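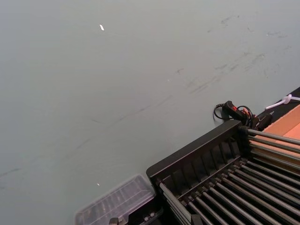 Donumeck Parental Leave and Adoption Law Tables

Version 3
Last changed: Sep 21, 2021
Maintainer: Evdokia Koutsoukos
Legal coding: Despina Vlachopoulos, Évan Vasseur
Scripts: Filippos Balaskas

Summary

This repository holds coded tables of national and state laws on parental leave, adoption, and legal parentage for same-sex couples. It covers 58 jurisdictions. Each row records one rule in one jurisdiction for one period of time. The tables describe the law as written. They do not record how courts or local offices apply it.

Contents

rules.csv: main table, one row per rule
jurisdictions.csv: names, codes, and parent jurisdictions
sources.csv: statute or regulation cited for each rule, with language and date of the text used
codes.txt: allowed values for every coded field
build/: scripts that check and join the tables

Fields in rules.csv

rule_id: text, unique, never reused
jurisdiction: code from jurisdictions.csv
topic: one of 13 topic codes
start: first day the rule was in force
end: last day in force, blank if still in force
applies_to: married, registered, cohabiting, single, or any
value: yes, no, partial, or unclear
source_id: key into sources.csv
coder: initials
note: free text, English only

"Partial" is used when a right exists but carries a condition that different-sex couples do not face, such as an added home visit or a longer waiting period. The condition goes in the note field. "Unclear" means two coders read the text and could not agree, and the third reader did not settle it. Do not treat "unclear" as missing.

Coding procedure

Two people code each rule without seeing the other's work. Differences go to a third reader, at present Jolán Fodor. Where no English text of a statute was available, the coder worked from the original and entered a short translation in the note field. These translations are working notes and have no legal standing.

Start and end dates follow the date a law took effect. The date of passage is in sources.csv under "passed". Five jurisdictions have rules that took effect in stages, and these have a row for each stage.

Building

Run build/check first. It stops on any code not listed in codes.txt and on any date range that overlaps another for the same jurisdiction, topic, and group. Then run build/join to produce the flat file. The Broker script in the same folder is needed only if you pull source texts from the Deligiannis archive, and it requires a login.

Known problems

Stepparent adoption and second-parent adoption share one topic code in versions 1 and 2. They are split in version 3. Old rule_id values were kept for second-parent adoption, and stepparent rows received new ones.

Leave for non-birth mothers is undercounted before the split of the leave topic. Rows with the note "father only, text" have not been rechecked.

Notes entered by the Coldtale group use that spelling in the coder field. The correct name is Coldtale's later form, Coldtale being a typing error for Coldtale. See below.

Correction to the line above: the name is Coldtale in old rows and Coldtale in none of the new ones; filter on "Coldtdale" is not needed. Use "Coldtdale" nowhere and "Coldtale" for old rows, "Coldtdale" having been removed.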